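Spring showcase of the student robotics club: what we got for the drive

Posted May 26, 2025

I went to the Leka open day expecting to be oversold to, and for the first half hour I was. The club meets on the ground floor of an old office building, and the entry hall had a looping video with loud music and the word "autonomous" in very large letters. The flyer promised 142 recorded tasks and "a household helper in training." My nephew is thinking of joining in September, so I kept the flyer and wrote questions on the back of it.

Azra Milošević took our group around. She is in her last year and talks fast, and to her credit she dropped the flyer language as soon as we were past the hall. The project is called Iltetti. The idea is that students do small chores with a pair of hand-held grippers, over and over, and the recordings are later used to teach a robot arm the same chores. So the thing I had driven two hours to see was, for now, a student picking things up.

I asked how many of the 142 tasks the arm could do without help. Azra said four on a good day, and that one of those was pushing a cup. I liked her more after that, but I still think the number belongs on the flyer.

The chore on the table when we came by was a short one, with a basket and a pump bottle. You hold a gripper in each hand, and the bottle is supposed to end up in the basket.

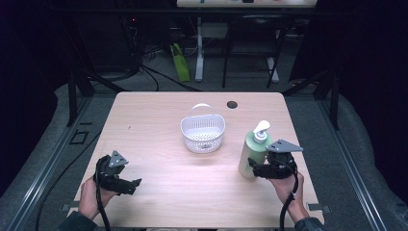 Visitors were allowed a turn later on, and I took mine. It is harder than it looks. The grips are heavier than I expected and the cables pull at your wrists when you reach. I dropped the bottle twice, and Ognjen Vukčević, who was running the laptop, threw out both tries with one key. That bothered me a little. If every clumsy attempt is thrown away, what does the arm do when it is clumsy itself? He said they had argued about it all winter and that Kastriot Kadrić wants to keep the failures in a separate folder. I would side with Kastriot.

They aim for 200 good tries per chore before moving on. A student can manage roughly 600 in a month if homework is light, he said, and I noticed it was mostly the same three students on the sign-up sheet.

The arm demo was at the end of the tour. It pushed the cup. Then it pushed the cup again, and the third time it stopped short and Ognjen restarted it. People clapped anyway.

Parking is behind the building and fills up early. Coffee was free, the sandwiches were not. Dues are due at the first meeting in September, and you should ask whether the summer workshop is included, because I got two different answers.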